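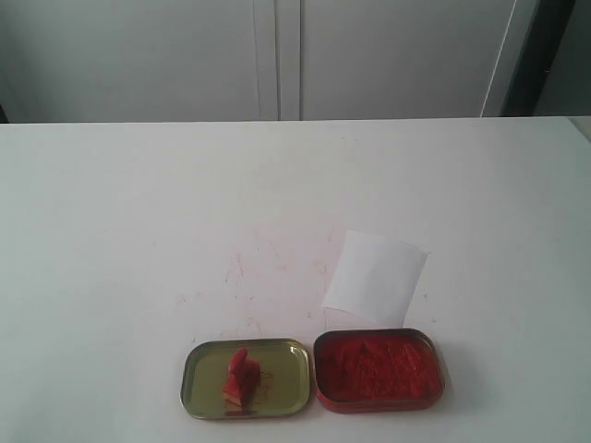 A reader wrote in to say that a machine for stamping paper already exists, that it is called a printer, and that I might like to review something useful. I had some sympathy until I tried to explain to the reader why a printed seal will not do, and found myself three paragraphs into a history of the overseas contracts desk in Pluledach, where I do my two mornings of paid work a week. The short version is that the people at the other end want a seal pressed into red paste and then pressed onto paper. They have been offered a scan. They sent back a polite letter with a seal on it.

So there is a market, and Plomura has turned up in it with the Picard, a robot arm sold as a seal-stamping service. The arm bolts to your table. You pay £179 a month, which buys the arm, the software, a person on the telephone and up to 2,000 impressions. After that there is a charge per impression, which I found on the last page of the contract in the sort of type usually reserved for side effects.

The brochure calls stamping "a solved task". I would like to meet whoever solved it, and borrow them.

Anyone who has used seal paste for longer than an afternoon knows it is awful stuff. It is oily, it has fibres in it, it heaps itself up on one side of the tin and sulks on the other. You don't dip a seal in it. You dab, lightly, several times, turning as you go, and then you look at the face of the seal and decide whether you believe it. Too little and the characters come out like a rumour. Too much and you have a red square with ambitions. After that comes the press, which wants to be firm and straight down, with a slight give under the paper, and then the lift, which is where I ruin most of mine.

The Picard does the press beautifully. I'll say that first because I am about to be rude. Put the paper where it expects paper, give it a seal with a fair helping of paste on it, and it comes down level every time with the same force, and goes up again without the little sideways twitch that human beings add for free. I have watched it do a run of covering sheets that I would have been proud to sign, and I was, in fact, asked to sign them.

The dabbing is another matter. The arm treats the tin as a place. It goes to the same spot, to the same depth, and helps itself. For the first part of a morning this works, because paste is there. Then it has dug itself a small quarry, and it goes on visiting the quarry with complete faith while good paste sits all round the rim. The impressions fade. The software notices the fading, to be fair to it, and raises an alert, and the alert says "Please refresh medium". Refreshing the medium means that I get up, take the spatula and stir the tin. I used to stir the tin before we had a robot. I had not thought of it as a job until a machine started asking me to do it.
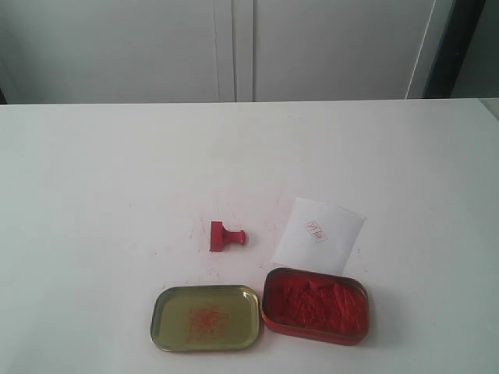

Stamp, paste and one stamped slip.

Then there is the mess. Red paste travels. It gets on the lid, it gets on the table, and once it is on the table it gets on whatever is put down next, with a preference for originals. A person sees a red smudge, swears, and fetches a cloth. The Picard has no opinion on smudges. It will lay a clean contract on top of one with a care that is quite touching to watch. Plomura offers a disposable table mat for this, in packs, by subscription. White, naturally.

I asked for the rival quote, as one does. Henitico will sell you a heavier machine outright, with a £2,000 deposit before they so much as measure the room, and theirs comes with its own inked pad in a sealed cartridge. It is cleaner and quicker and I am told it never needs stirring. It also leaves a flat, even, orange-ish mark that our correspondents identified at once as coming from a cartridge. We got another polite letter.

My view, for what a part-time contracts clerk's view is worth, is that Plomura has built a very good half of a product and priced it as a whole one. The half they built is the half that looks well in a demonstration. Down comes the seal, up goes the seal, there's the mark, everybody claps. The other half is the tin, and the tin is where the skill is. I don't think this is beyond them. An arm that can find the edge of a sheet of paper can surely be taught to look into a tin and pick a lump that hasn't been flattened yet. It could turn the seal over and check the face before committing. It could be given a rag.

The support line tells me a paste-handling update is planned for July. When I asked what would be in it, I was told it would improve the wording of the alert.

Would I send it back? I have thought about it a good deal, mostly while stirring. If your office does long runs of the same form, and has someone nearby who doesn't mind tending a tin, the Picard will spare that person's wrist, and wrists are worth something. If you do what we do, which is a handful of contracts in the morning, all different sizes, with one always urgent, you will spend longer setting out the paper than you would have spent stamping it. Ask for the monthly terms and refuse the annual ones. Read the last page first. Buy the mats from somebody else.

We are keeping ours until the contract lets us do otherwise. The urgent ones I do by hand, on a folded newspaper, and the machine waits its turn.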